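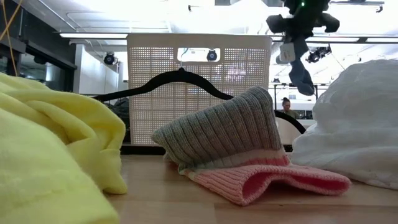
Stormont Hodik Two-Arm Laundry Cell: Bench Review

Print this review | E-mail this review

The Hodik is a tabletop manipulation kit with two arms, two parallel-jaw grippers, a wrist camera on each arm and a controller that runs Stormont's own task software. It is sold to laundries, care homes and anyone else with a steady supply of small textile chores. We tested it on mixed laundry: socks, knit hats, fleece and thick white pile fabric, with a perforated plastic basket on the table and velvet hangers in the mix. The question was whether it can do the job without a person in attendance. At present it can't.

Picking

Single items on bare wood are handled well. A sock lifted by the cuff hangs straight and can be carried to a drop point at full speed. Rib knits are also easy, as the jaws find an edge on a folded cuff without much searching. Fleece is harder. A bunched piece gives the planner many possible grasp points and few good ones, and the gripper often takes a fold where a corner is needed. White pile fabric against a white basket was the worst case for the vision software, which tended to merge the two into one object.

We logged 200 single-item picks over the test period. Of the failures, 65 percent were double picks, with a second item coming up along with the first. The software detects a double pick by weight and releases both. It does not try to separate them.

Folding and hanging

Folding works on flat rectangles and is slow. A hand towel that was already spread out took 30 seconds. Hats and socks are moved but not folded. Hanging is listed as a beta feature, due for a full release in September. A slim velvet hanger lying at an angle under other items is beyond it for now, and the nonslip surface drags cloth along when the hanger is pulled free.

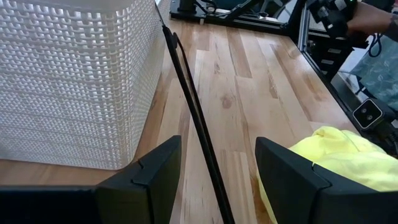 Reach, baskets and cables

The open jaws are wide enough for any cloth we tried, but they are blocky, and the black housing behind them is the limiting dimension near a tall basket. Allow clearance on the basket side or the arm will stop on a contact fault. Woven-pattern plastic sides also let light through, and the depth readings there are noisy. A solid-sided tub from Dunmore gave cleaner results.

Keep cables off the work surface. A thin black cable across pale wood is read as an edge, and the planner routes around it. A glossy tabletop adds highlights that cause the same trouble to a lesser degree. We would specify a matte surface.

Teaching a new task by hand guiding is the best part of the package. The arm is light to move, the recording starts and stops cleanly, and poor takes can be deleted one at a time.

Compared with the Eltia

The single-arm Eltia costs less and picks nearly as well, but it can't spread a cloth. For sorting only, buy the Eltia. For folding flat goods in volume, the Hodik is the better machine, provided an operator stays within reach. The maker rates the gripper pads for 2000 cycles, and a spare set should be ordered with the unit.

Reviewed 8 July 2025

Contact us | Copyright 2025, all rights reserved | Back to top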